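# Juven Capture Kit

The Juven kit is a set of cameras and recording software for collecting manipulation examples from a working robot. It covers one head camera and up to two wrist cameras, all on a shared clock, and it writes every episode to a single folder. Setup at a new station takes 30 minutes. 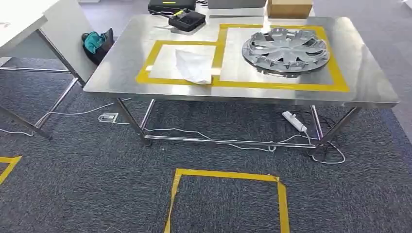
**How many episodes does a new task need?**

Plan on 200 for a single-object task, then train and check before recording more.

Each episode is stored with its task name, operator and outcome. Failed attempts are kept by default — they can be filtered out later, and many teams train on them too.

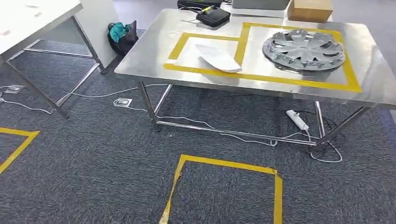

The recorder also accepts short text notes, typed at the end of an episode or added during review. Notes are searchable and export with the rest of the data.

## Wrist camera

The wrist unit weighs 195 g with its bracket and draws power from the same cable that carries video.

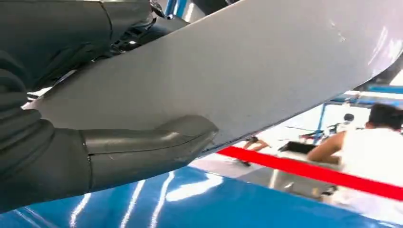
Wrist views matter most at the moment of contact, which a head camera often misses. A fingertip under the lower edge of a white panel, for instance, is easy to label from this angle. People in the background can be masked on export.

Kits ship with 13 spare bracket screws. For orders and station planning, write to Esben Thoroddsen at Skulum.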